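4.2 Head camera comparison

The second set of trials concerned the camera alone. The arms, the grippers and the controller stayed as described in Section 3, and only the head unit was changed. We compared two units. The Plokura is a wide-angle camera with a fixed focus, and the Hillalberg is a narrower camera with a higher resolution and a mechanical tilt. Both were run through the same Iranis controller, with the same exposure settings and the same compression, so that any difference in the results could be put down to the optics and the mounting angle.

Reference material for the comparison came from human demonstrations, viewed from head height. We chose a lounge for this part of the work. Its furniture is low, the floor is carpeted, and a dark round table takes up much of the view when a person is close to it. The low table matters here: a camera that is set for a standard workbench tends to lose the hands when the work drops to knee height. Figure 6 gives two views from the lounge, one with the hands held over the floor beside the table and one with each hand on an object in a glass dish. 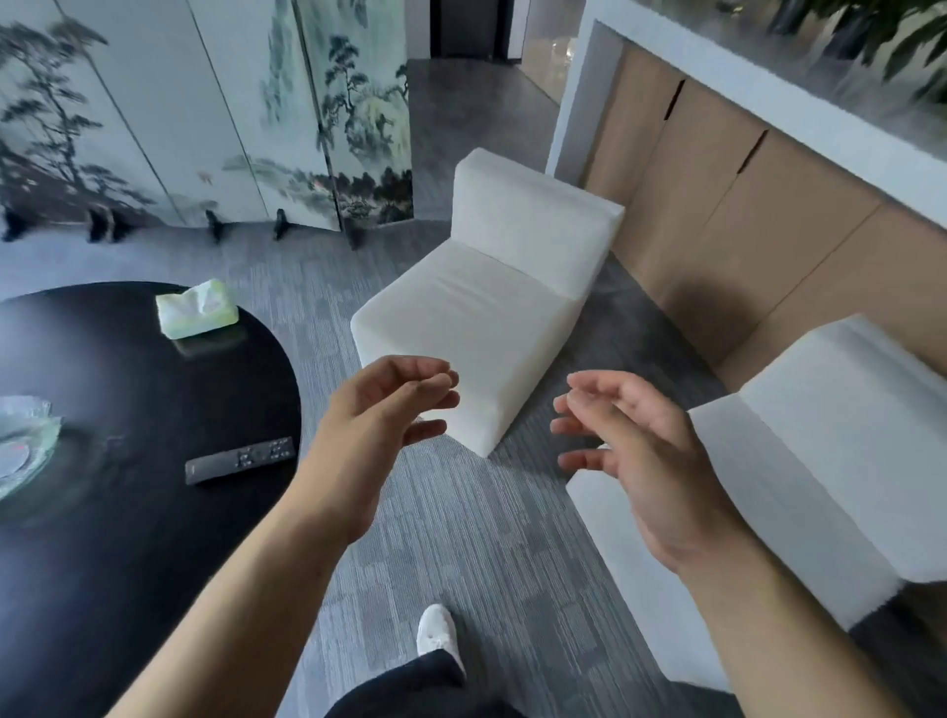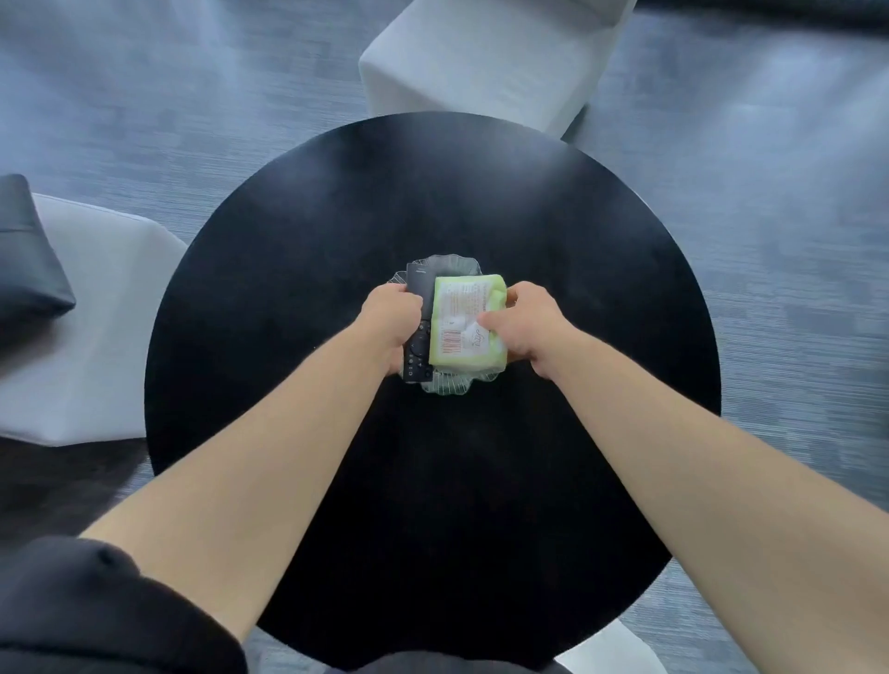 Figure 6. Head-height views from the lounge. First view: both hands loosely curled over the carpet, with the round table at lower left. Second view: left hand on a remote control and right hand on a green and white package, both in the glass dish.

The two views were used to set the criteria for camera placement. In the first, the hands are away from any object and their fingers are bent toward each other. A hand tracker has to find them against carpet and pale upholstery, and both forearms enter from the lower corners. In the second, the fingers cover part of each object, and the clear rim of the dish has to be told apart from the table beneath it. We asked that a camera keep both wrists in view in postures of the first type, and that it resolve the border between fingers and object in postures of the second type.

Each head unit was then mounted on the Olaniyan dual-arm platform and tested on 200 reaches, split evenly between open postures and two-handed grasps in a dish. A reach was scored as tracked if both grippers were located in at least 90 percent of the images from start to finish. The tilt of the Hillalberg was fixed before each block and was not adjusted during a reach.

The Plokura kept both wrists in view in every open posture. Its weakness was in the dish. Transparent edges took up few pixels, and the segmentation step often joined the rim to the nearest gripper finger. The Hillalberg separated the rim from the finger more reliably, but it lost one wrist in 21 of the open postures, mostly when the arms were wide apart and close to the body. Tilting the unit down by a further 3 degrees brought some of these wrists back, at the cost of the far edge of the table.

Lighting had a smaller effect than we had expected. Daylight on the carpet changed the exposure between blocks, but neither camera showed a clear drop in tracking from it. Reflections on the dark tabletop were a greater problem for both units and account for most of the false detections listed in Table 5.

For the remaining experiments we used the Plokura for arm tracking and added a wrist camera for the final approach to the object. The wrist camera is covered in Section 4.3.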